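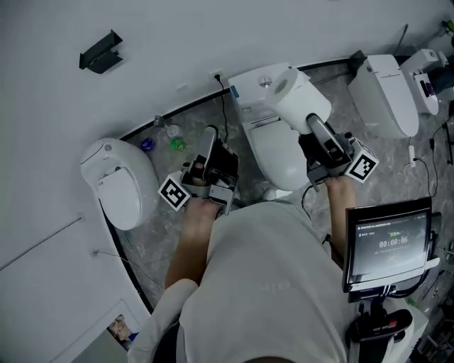
Sequeira opens bathroom showroom in Vallham and starts water-saving exchange program

Vallham, 25 Aug 2021 - Sequeira, the family-owned supplier of bathroom products, announces the opening of its new showroom in Vallham. On the same day the company starts an exchange program, in which households can bring their old toilet and receive a discount on a model that uses less water. The program is open to residents of Vallham and of the neighboring town Orkisthorpe.

The showroom is in the former furniture store on the east side of the market square. The building was empty for several years, and the company took the lease in February. The renovation included a new entrance without steps, new lighting and a separate counter for technical advice. The old loading door at the back of the building was kept, and customers who bring their old products will use it.

Until now, Sequeira sold mostly to plumbers and building companies from its warehouse in Orkisthorpe. Private customers could order there, but they had to choose from a printed catalog, and many of them told the company that this was difficult. A person who buys a toilet will use it for many years, and wishes to know how high the seat is, how the button feels under the finger and how easily the back part can be cleaned. Such questions are not answered well by a catalog.

For this reason the Vallham location is planned as a place to look and compare. No goods are taken home from the showroom itself. After the customer has chosen, the order goes to the Orkisthorpe warehouse, and from there it is delivered to the home or given directly to the plumber of the customer. The warehouse stays open with the same hours as before, and nothing changes for the professional customers.

The exchange program

The discount program has the name Second Flush. It has a budget for 688 exchanges. When this number is reached, the program will close, and the company will publish a notice on its website and on the door of the showroom.

To take part, a household must follow these steps:

Make an appointment at the showroom, by telephone or at the counter.
Bring a recent water bill which shows an address in Vallham or Orkisthorpe.
Choose a new model from the list of the program.
Hand over the old toilet at the loading door, or ask the driver to take it at the time of delivery.

Each household can exchange up to two toilets. Tenants can take part too, but they need a written permission from the owner of the apartment. The form for this permission can be received at the showroom and is also printed on the last page of the program leaflet. Hotels, restaurants and offices are not included in this first period. Sequeira is preparing a separate offer for them and will inform about it later.

The old toilet must be empty and clean, and the seat and the lid must be removed. The tank can stay attached. Broken ceramic is accepted if it is packed in a strong box. The company asks customers not to leave anything at the loading door outside of the opening hours.

All models on the list have a flush with two buttons, one for a small and one for a full amount of water. Many older homes in Vallham still have toilets that use one large flush every time. How much water a household can save depends on the age of the old product and on the number of persons in the home, and therefore the company does not promise a fixed saving. The advisors at the technical counter can make a calculation together with the customer, on the basis of the water bill.

What happens with the old ceramic

The returned toilets are collected in Orkisthorpe and crushed there. The crushed material is used under garden paths and parking areas, where it replaces a part of the gravel. Metal screws and plastic parts are separated before. In a test earlier this year the company crushed 2,000 kilograms of ceramic from its own damaged stock, and the material was used for the path behind the warehouse. The path has been in daily use from that time, also by the forklift, and the company is satisfied with the result.

Residents who need a small quantity of crushed ceramic for their own garden can write their name on a list at the showroom. There is no price for the material, but it must be collected in Orkisthorpe with a suitable vehicle or trailer.

New product line Vuduvia

Together with the opening, Sequeira presents Vuduvia, a product line for small bathrooms. It was developed with the houses in the old center of Vallham in mind - many of these have a bathroom that was built later, under the stairs or at the end of a corridor. The line includes a short toilet, a narrow washbasin and a corner shelf. The washbasin is available with the faucet on the left or on the right side, so that it can be installed close to a wall.

The Vuduvia toilet is part of the exchange list. The washbasin and the shelf are sold at the normal price. Spare parts, such as seals, buttons and hinges, will be kept in stock at the warehouse and can be ordered one by one. In the past, some customers had to buy a complete set when only one hinge was broken, and the company received complaints about this. The new rule is valid also for most of the older products in the catalog.

Advice for older residents and families

Two mornings per week, Monday and Thursday, are reserved for quiet visits. During these hours the music is turned off and only a small number of visitors is admitted at the same time. The advisors have extra time for questions about higher seats, support handles and the space that is necessary for a wheelchair. An appointment is recommended for these mornings. Visitors can bring a simple drawing of their bathroom with the measurements of the walls, the door and the window. A drawing by hand is enough.

The showroom does not offer installation by its own staff. A list of plumbers who work in the area is available at the counter. The customer makes the agreement with the plumber directly, and Sequeira receives no payment for it.

Information for visitors

The showroom is open Monday to Friday from 9 a.m. to 6 p.m., and Saturday from 9 a.m. to 1 p.m. It is closed on Sundays and public holidays. Parking is possible behind the building, and the bus between Orkisthorpe and Vallham stops at the market square. Visitors are asked to follow the health rules that are valid on the day of their visit. The current rules are shown at the entrance.

Appointments for the exchange program can be made from today. Deliveries for the program start next week, first in Vallham and afterward in Orkisthorpe.

About Sequeira

Sequeira sells toilets, washbasins, faucets and spare parts to plumbers, building companies and private households. The company has its warehouse and office in Orkisthorpe and now has two locations open to the public.

Press contact

Sequeira Press Office, Orkisthorpe. Journalists who wish to visit the showroom or the crushing site are kindly asked to contact the press office one working day before. The program leaflet and the price list of the Vuduvia line can be sent on request.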